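Demonstration recording (robot learning)

Demonstration recording is the gathering of worked examples from which a robot learns a task. At Tadalora, a household-task collection, many of the tasks are done on a tabletop with ordinary tools, such as a small broom and a wooden dustpan used on crumpled paper.
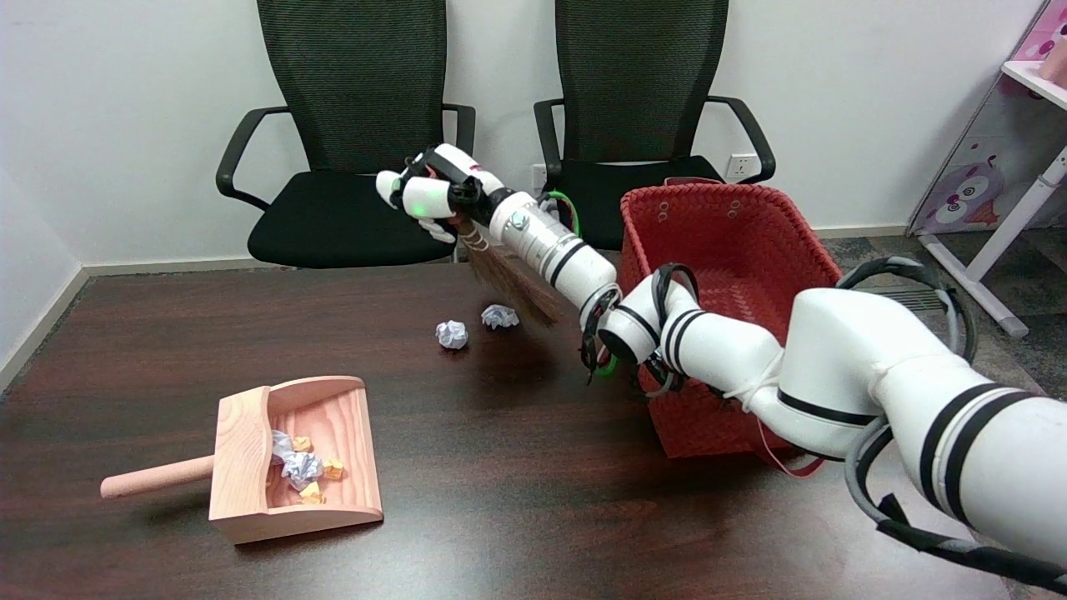 Terms

One complete attempt at a task is called an episode. An episode holds the camera pictures, the joint positions of the arm and hand, and a short written label, for example "sweep the paper into the dustpan". Episodes with the same label form a task set. The word "demonstration" is often used with the same meaning as episode, although some authors keep it for successful attempts only.

Method

In the Tadalora collection the arm is guided by a person, who moves a hand controller while the joint values are stored. Before each episode the objects are put in new places on the table. This is important for sweeping, where a learner trained on one layout tends to repeat the same stroke and pass beside the paper. The operators are asked to work at an even speed and not to correct the grip in the middle of a stroke.

A different method, used in the Prundley collection, is to record people doing the task with their own hands. It is faster, but the movement must later be converted to the shape of the robot hand, and the force on the handle is lost.

Size and selection

The first Tadalora release contained 2,231 episodes, of which 433 were sweeping. Of these sweeping episodes, 38 were put aside during checking, mostly for missing joint values or a wrong label. Failed attempts were kept and marked – a broom which slips in the fingers is considered a useful example if the label says so.

Criticism

The Azevedo review noted that 360 of the sweeping episodes used the same broom, and that results with other handles were weaker. It also questioned the colour balance of the objects, as white paper on a dark table is easier to find than paper on a pale one. Later recordings, started in June, added more tools and surfaces.

See also

Imitation learning
Teleoperation
Darkotstead labelling scheme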